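グロステオの見学会に行ってきた

一月のグロステオは寒い。駅から工場までは歩いて20分、バスもあるにはあるが、時刻表を見ると歩いたほうが早いという結論に毎回なる。受付で名札とスリッパを渡され、会議室で待っていると、案内役のデズモンド・シューマッハさんが入ってきて、まず暖房の調子が悪いことを謝った。それから会社の沿革が始まった。長かった。

グロステオは樹脂の成形品をつくっている会社で、主力は丸いものである。蓋、つまみ、回転台、何かの台座。「うちは四角いのは苦手でして」とシューマッハさんは言い、配布資料の表紙は四角い紙だったが、そこは黙っていた。参加者は近所の人と、同業らしき人と、私のような暇人が混ざっている。同業らしき人はすぐわかる。資料を開かずに天井の配管ばかり見ているからだ。

■成形の部屋

最初に通されたのは成形機の並ぶ部屋で、会議室よりずっと暖かかった。見学者の足がここで急に遅くなる。型が閉じて、開いて、部品が落ちる。また閉じる。説明によれば同じ型で400個つくったところで一度止めて点検するそうで、ちょうどその時間に当たったらしく、目の前の機械は止まった。見学者一同、止まった機械を熱心に眺めた。

隣の机では、ラファティ・ドゥーセさんという若い担当者がバリ取りをしていた。専用の小刀で縁をなでるように削る。簡単そうに見えますねと誰かが言い、ドゥーセさんは返事をせずに次の部品を取った。正しい対応だと思う。

私も試させてもらった。2個やって、2個とも「練習用」の箱に入れられた。その箱の中身がその後どうなるのかは聞かなかった。

■裏側の話

次の部屋の題は「裏側を見る」である。ここがいちばん面白かった。丸い製品というのは表から見るとたいてい退屈で、つるりとして、どれも同じ顔をしている。ところが裏に回ると急に事情が見えてくる。中心には出っ張りがあり、縁には細かい刻みがあり、そこからまた小さな突起が出ている。表の無口さとの落差がひどい。

シューマッハさんの話では、設計の打ち合わせで揉めるのは決まって裏側なのだそうだ。表の色は午前中に決まる。小さな突起の長さは三週間決まらない。しかも決まったころに別の部署から「もう少し短くならないか」と電話が来る。電話の主はカムルル・チョウドリーさんという人で、この日も見学者の列の後ろに静かに立っていたのだが、名前が出た瞬間に窓の外を見た。

黒っぽい丸い部品の裏側は、近くで見るとなかなか迫力がある。中央の丸い出っ張りの縁に光がたまって、そこだけ妙に立派に見える。縁のぎざぎざは細かく、指で触りたくなる類のものだ。下に並んだ黒い小さな突起は四つあって、長さがそろっていない。ずんぐりしたのもあれば、少し伸びたのもある。三週間の話を聞いたあとだと、この不ぞろいにも会議の跡を読み取りたくなってしまう。

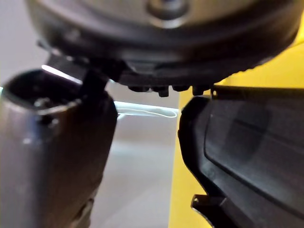 ■売店と帰り道

見学の最後は当然のように売店に出る。並んでいるのは自社の丸いもので、鍋の蓋のつまみだけを単品で売っている店を私はほかに知らない。「クリケックス」という名の卓上回転台が目玉商品らしく、店番のアンセル・ベナビデスさんが延々と回して見せてくれた。たしかによく回る。回ること以外に何をするものかと尋ねると、醤油を載せるとよいとのことだった。うちは二人暮らしで、醤油には手を伸ばせば届く。

買った。

同じ見学に来ていた人のうち、何人かは裏返して値札を確かめ、そのまま裏を眺めて動かなくなっていた。見学の効果というのはこういうところに出るのだろう。おかげでレジ前が詰まり、ベナビデスさんは空いた手でもう一台回しはじめた。

アンケートには「裏側の部屋をもっと長く、沿革をもっと短く」と書いた。その下の「暖房について」という欄は、どうやら前回の参加者の意見を受けて新設されたものらしい。こちらもきちんと埋めておいた。

帰りはバスに乗ろうとして、やはり歩いた。家に着いてまず、台所にあるものを手当たり次第に裏返した。砂時計、茶筒の蓋、秤。秤の裏には電池の蓋がなく、代わりに養生テープが貼ってあった。いつ貼ったのか覚えていない。

次回の見学は秋で、申し込みは往復はがきのみ。スリッパは底が薄いので、厚手の靴下をすすめる。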